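Last updated: January, 16:40

Notebook, returns bench, Pedo trial

Carrying on from the morning page, which I left in the middle of a sentence when the Flevham people rang. They want to know how many hours the arms save. I said I'd get back to them, and this is me getting back to them by writing in a notebook they can't see.

Numbers first. 84 items in the block before lunch. 11 of those needed a human being. Kathleen did the 11 and also, by her own account, watched the other 73 "in case," so the labor saved depends on what you call watching. On the old sheet there was a column for handling time. There's no column for standing with your arms folded. Niamh is adding one and wants a polite name for it. Current favorite is "attendance."

The job as it stands: item comes out of returns, gets stood on the table, arm takes it, item goes in the bin, Bikden prints a line. When Bikden doesn't print a line we look at each other. Mārtiņš has a theory that it drops the line whenever two picks land too close together, and I have a theory that it's Bikden.

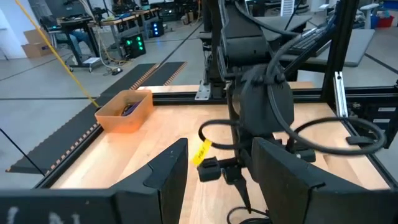
Left arm's view across the bench, other arm at the far edge, orange bin on the left.

Re the tags on the cables: they stay. Peadar wanted to move to printed ones and I agreed in principle, then watched him spend 20 minutes getting the label printer to admit it had tape in it. The handwritten yellow ones are readable at arm's length and took a marker and no login. If you re-route a cable, write a new tag. If you can't read the tag, ask whoever wrote it, and if it was you, well.

Staffing, which is the thing I keep not writing down. Before the trial the bench was two people per shift, swapping every hour, and the swap was where everything got passed on – which supplier was sending back empty boxes, whose knee was bad, why the Rafferty pallets always come in upside down. Now it's one person and the arms. The arms have nothing to say about Rafferty. Kathleen found out about the last lot of empties two shifts late, from Niamh, in the parking lot. I've put a ten-minute overlap back on the rota and called it calibration so that it survives the next round of savings.

Also: the easy ones go to the arms, so the person gets only the awful ones. Crushed corners, wet labels, the thing in three bags. Ming-te said after lunch that his day used to be mostly dull with some annoying, and we've automated away the dull. He'd like some of it back. I laughed and then thought about it all through the afternoon run. We could hold back a tray of plain items each shift and let people do those by hand at their own pace. It would cost us throughput and I'd have to explain it to Flevham. Writing it here so I can't pretend I didn't think of it.

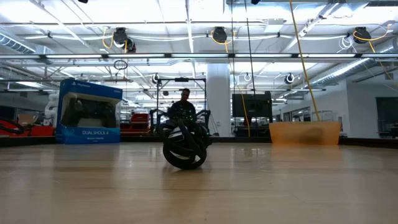
Presentation of boxed goods still needs a rule that doesn't live in Kathleen's head. She sets them down the way the arm likes them and has never been asked how she does it, so the written procedure says "place item on table," which is the sort of sentence I'd have written too. The DualShock 4 box is as good a pattern as any: upright, turned so the front and right side both show, with the gripper between it and the bin on the other side. I'll put "turn it, don't square it up" in the procedure and credit her by name, over her objections. Window packs go on a separate line. My guess is that the clear panel upsets the edge finding, but that's a guess and Peadar has bet me a coffee it's lighting.

Tried 20 boxed items after the procedure talk with Ming-te placing and Kathleen forbidden to help. He got through them all with three regrips and one full stop. Kathleen left the room for the full stop on the grounds that she couldn't bear it. By the end his placing looked like hers, and I couldn't have told you what either of them was doing differently from the first five. So much for the procedure.

The stop wants logging properly. Bikden has it as "operator," which is its word for everything. Mārtiņš is changing the menu so the person at the bench picks the reason, and so that "operator" is no longer first in the list. Small thing, but Ming-te noticed his name next to it and went quiet.

To do
Niamh: attendance column, polite name.
Mārtiņš: stop reasons; missing Bikden lines, with timestamps this time.
Peadar: window packs with the overhead lights changed. Coffee pending.
Me: the hours-saved figure for Flevham. Draft reads "some." Also the held-back tray, ask Kathleen what she thinks before I ask anyone with a budget.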